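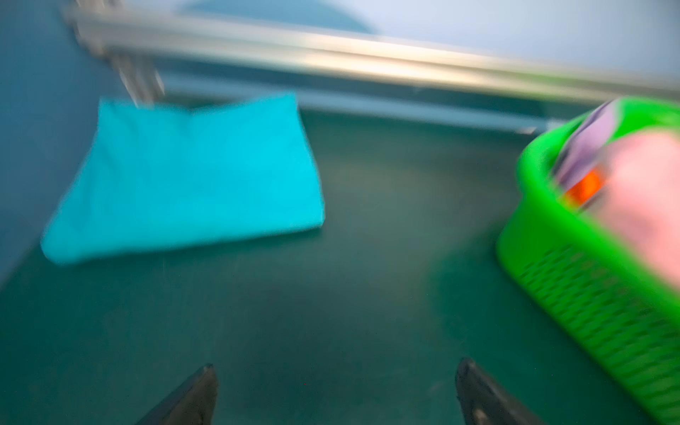 Folding Tips From the Wuvell Bench

Filed under: Laundry, Small Spaces, Workshop

Most of the folding advice on this site came from people. This page is different. Since January I have been helping in the manipulation lab at Wuvell, where we teach a two-fingered robot arm to fold towels, washcloths and T-shirts, and a good part of what we learned carries over to a person standing at a table with a basket. Some of it doesn't, and I have marked where.

I'll start with what we tried and what came out, then get to the tips. If you only want the tips, skip down to "Set up the table first."

What we tested

The question was narrow. When a robot folds a cloth badly, does the mistake come from the grab, the lift, the move or the release? Most of the folding work we had read scored the finished fold only. Hamish Skinner, who runs the lab, wanted each fold scored at four points, so that a bad one could be traced back to the step where it went bad.

We recorded 927 folds. Each one began with a single piece of laundry taken out of a basket and put down on the table. The arm then had to flatten it, fold it once or twice depending on the piece, and leave it. A person scored the four steps from the wrist camera video, using a sheet with a yes or no for each step. Two of us scored every fold separately and settled the disagreements on Monday mornings.

Of those 927 folds, 104 were scored as failed. I had bet on the grab being the weak step. For 83 of the 104 the first "no" on the sheet was at the release. The grab was fine, the lift was fine, the cloth went where it was supposed to go, and then the fingers opened and dragged the top layer out of place on the way up.

We then changed one thing. The arm was told to lower until the cloth touched the table, pause, open the fingers a small amount, slide them straight back out along the direction of the fold, and only then go up. Before that it had opened wide and gone straight up in one motion. The failures at release dropped far enough that Hamish made the new motion the default the same week. I'll leave the rest of the numbers to the write-up, which is still being checked.

One caution about all of this. It was one arm, one table and a fairly small pile of laundry. Heavy bath sheets were not in the set, and neither was anything with buttons.

Set up the table first

Clear more space than you think the piece needs. A towel needs its own size plus a hand's width on every side, because you have to get your fingers under the edges. When we crowded the table the arm pinched the wrong thing, and I do the same at home.

Use a surface that grips a little. A slick tabletop lets the bottom layer creep while you bring the top layer over. At home I fold on a cotton blanket laid over the dining table. A bath mat turned upside down is too grippy and bunches everything up.

Keep the basket to the side of your working hand and fold in the middle. If you are right-handed, basket right, finished stack left. The work then moves in one direction across the table and you never reach over a finished stack.

Pick cloth and table colors that are easy to tell apart. This mattered a great deal to the robot, which finds edges by camera. A blue cloth on a blue-green table is hard going for it. For a person it matters less, but if your eyes are tired or the laundry room has one weak bulb, dark towels on a light surface go faster than dark towels on a dark one.

Light from the side shows wrinkles and double edges. Light from straight overhead hides them. We moved a desk lamp down to table height and left it there, and I have since done that in my own laundry room with a clamp light.

Taking things out of the basket

Take one piece at a time from the top. Pulling from the middle drags up whatever is tangled with it, and then you are sorting in the air.

If a piece comes out with a second one stuck to it, put both down and separate them on the table. Shaking works on socks and washcloths. On anything larger it tends to wrap them tighter.

Small items sink to the bottom of a basket. We put washcloths in a separate bin after the first week. At home a mesh bag does the job.

Don't fill the basket above the rim. The arm knocked a lot of laundry off the top on its way in, and so do elbows.

Getting it flat

Find two corners that share a short edge, hold them, and lay the piece down away from you, far edge first. The air goes out toward you as it comes down. If you drop the whole thing at once, the air stays under the middle and you get a bubble.

Smooth from the center out. Use the side of the hand. Fingertips catch on terry loops.

Look at the far edge before you fold. A dip or sag in the middle of an edge means there is slack in the cloth there, and the slack will turn into a crease once a second layer is on top of it. Pull the two corners of that edge apart gently until the edge is straight. This was one of the more useful things we added to the arm's routine: check the edge, and if it isn't straight, tug the corners before doing anything else.

A piece that looks like a trapezoid when it should look like a rectangle has usually slipped along one side. Fix the narrow edge. People tend to pull on the wide one, and it only makes the skew worse.

The grab

Pinch close to the corner, a thumb's width in from each side. Right at the tip of the corner the cloth folds over your finger and you lose track of which layer you have.

For a cloth that is already folded once, slide a finger under and feel for both layers before you pinch. The robot can't feel layers, so we had it press down lightly and slide in from the side, and it still picked up one layer when it wanted two more often than I'd like. You have the advantage here. Use it.

On the second fold, hold the folded side and not the loose side, if the piece lets you. The folded side stays together by itself.

Moving it across

Low and slow beats high and quick. If you lift the edge high, the cloth swings, and wherever it is in the swing when it touches down is where it stays. We got the straightest folds with the top layer traveling just clear of the bottom one.

Don't stretch it on the way over. Keep just enough tension that the edge between your hands is straight.

Aim a little short. Bring your edge to a finger's width inside the far edge, set it down, and nudge it out to meet. Nudging out is easy and pulling back disturbs both layers.

Letting go

This is the step I changed most at home after seeing the scores.

Lower your hands until your knuckles touch the table. Wait a beat. Open your fingers only enough to free the cloth, draw them back out flat along the table, and then lift. If you open and lift in one motion, the terry loops catch on your skin (or on a ring) and the corner comes up with you.

With one hand free, rest it on the fold while the other lets go. Our arm had no second hand to do this with, so I can't give you a score for it, but it works for me.

Take off rings with raised stones before a big load. The lab version of this tip: we covered a screw head near the base of one finger with tape after it snagged a dishcloth, and checked the tape every morning.

Stacking

Put the folded edge toward the front of the shelf, every time. You can then pull one piece out without opening the others.

Stop at a height you can lift with both hands flat underneath. My towel stacks are eight high and my washcloth stacks are whatever fits.

Square up the stack by tapping the sides with flat palms. Tapping from the top does nothing.

Copying the score sheet at home

Dean Pilkington in our group tried the four-step sheet on his own folding over a weekend, with a phone propped on a shelf so he could watch himself afterward. He found that most of his crooked T-shirts were crooked before the first fold, at the flattening stage, and he had been blaming the sleeves.

If you want to try it, rule a sheet of paper into columns: flat, grab, move, release. Fold twenty pieces of the same kind. After each bad one, mark the first column where it went wrong and leave the later ones blank. A mistake in one step causes trouble in the steps after it, and if you mark them all you won't learn much. Refold the piece and go on.

Then change one thing and do another twenty. Changing the table covering and the grip on the same day tells you very little about either. We made that mistake early, with a new table surface and new finger pads going on in the same afternoon, and had to throw out the comparison.

What didn't carry over

Speed. The arm is slow, and its best folds were its slowest. A person who folds well can go faster without losing much, once the release is a habit.

Fitted sheets. We haven't tried one. Please stop writing in to ask.

Ironing in creases by pressing hard with the fingers. It helped the robot's folds stay shut and did nothing I could see for mine. On thin cotton it left marks.

Starting from a crumpled heap. The arm's routine for this is to pick the heap up, hang it, and put it down again until a corner shows. It's fine for a machine that can go on all afternoon. At home, just look for the hem.

Reader notes

From a reader in Nanance: for kitchen towels, fold them slightly damp and let them finish drying on a rack in thirds. I tried it on linen and it does give a flatter towel. I would not do it with terry, which takes too long to dry folded.

From a reader in Baird: a cutting mat with a printed grid makes a good folding guide for washcloths. Agreed, as long as it's big enough. Line up the near edge with a grid line and leave it there.

The next page covers T-shirts, where the sleeve fold is still giving us trouble.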